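Nistik Go -- pocket music player with offline downloads

Stream at home, take it with you. The Nistik Go holds your playlists on the device itself, so no phone and no signal needed. Clips to a belt or bag strap. Wired and wireless headphones both fine.

Ships from Prandport. Orders in before 2 p.m. go out same day.
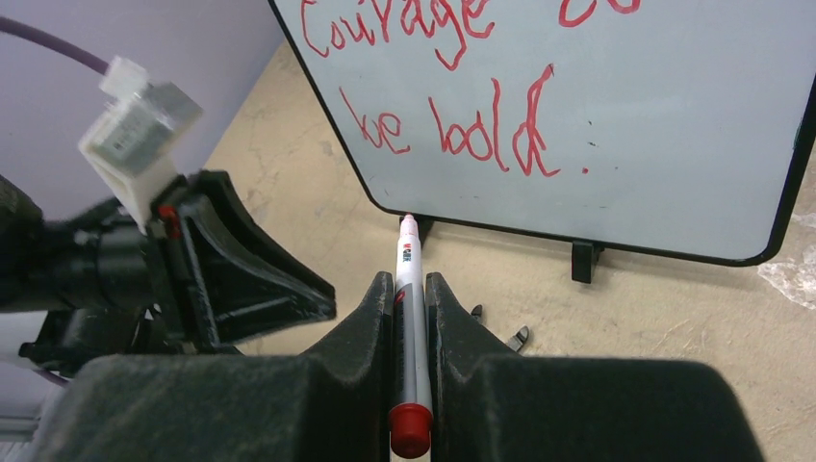
Photo: Mawuli Zakaria

What you get
Player, clip, charging cable, quick start card. Headphones sold seperately.

Price: $138
Two-pack: $248 -- sold out till April

Subscription
Works with a Kwofie Music paid plan, any tier. Free tier will not sync, sorry. Podcasts sync too but you have to switch them on in the Kwofie app first (Settings, then Devices). Family plans can run 2 players at once.

Storage and battery
Holds 748 songs at normal quality, 381 at high. Full day of listening on one charge, less if wireless is on the whole time. Turn sync off when traveling, it hunts for wifi otherwise.

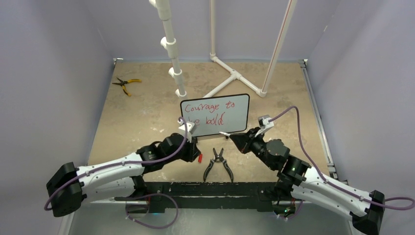 Vol. 2, No. 4

Setup
Charge it first. Open the Kwofie app, hold the middle button till the light blinks, pick your playlists. First sync is slow. Leave it plugged in overnight if you have a big library. After that it only pulls in whats new.

Downloads stay good for 30 days without a connection, then the player needs to check your plan. One minute on wifi does it.

Colors: slate, cream. Green is discontinued -- a few left at the Brorport store, call ahead.
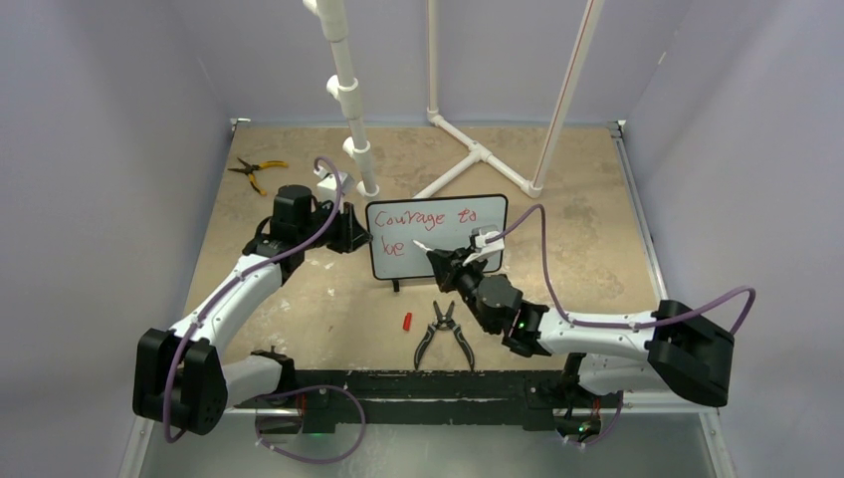
Tess: Had mine since the spring. Sound is great for the size but the shuffle keeps giving me the same artists. Is there an update coming?

Reply from Nistik: Yes, shuffle fix is in the next firmware. It installs by itself next time you sync.

Returns
Unopened, full refund. Opened, store credit. Keep the box. One year warranty on the player, battery included. Clip not covered, replacement clips $6.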